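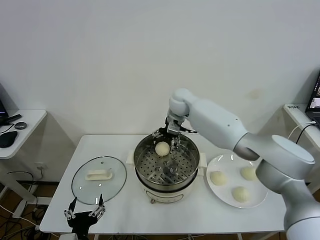

One bun in the steamer, three on the plate, lid off to the side.

OK, steamed bun thread, as promised! I've been a bit obsessed since that little stall in Bresley, and I finally have a method I trust.

First, the pot. Mine is a plain electric one with a perforated metal tray that sits in the top. No bamboo, no balancing things over a wok. I held out against getting one for ages and I was so wrong.

Dough: plain flour, yeast, a little sugar, warm milk. Knead until it feels like an earlobe (my aunt's rule, still the best one I know). Then leave it alone while you do something else.

Shape them round, seam side down, and let them puff up again before they go anywhere near steam. I skipped this all through June and wondered why mine were like golf balls.

Steam for 11 minutes. Then heat off and leave the lid shut for 4 more. I know, it's torture, the kitchen smells amazing by then. Do it anyway - lift it early and the tops can wrinkle. 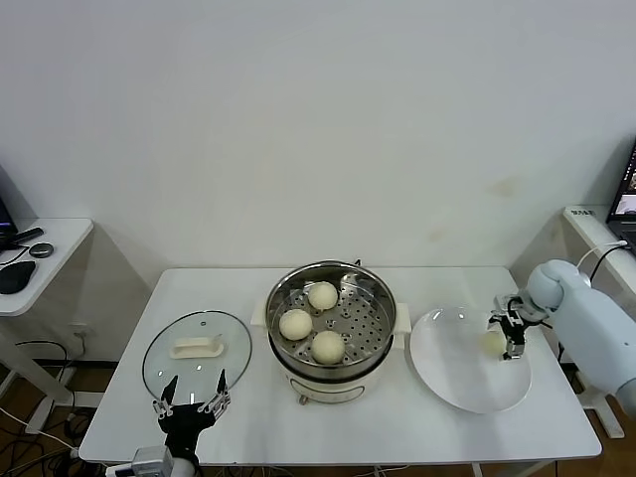 Spacing matters too! They swell a lot more than you'd think, so I'd sooner do two batches than cram the tray. A bit of baking paper under each one helps if yours tend to stick.

The dough makes 8 small ones. They freeze brilliantly, and you can steam them straight from frozen, just give them a few minutes extra.

Next up is a red bean filling, and then I want to try the pumpkin ones someone in the Drarance baking group keeps posting. If you've got a good pumpkin dough, please send it my way, mine goes to soup every time!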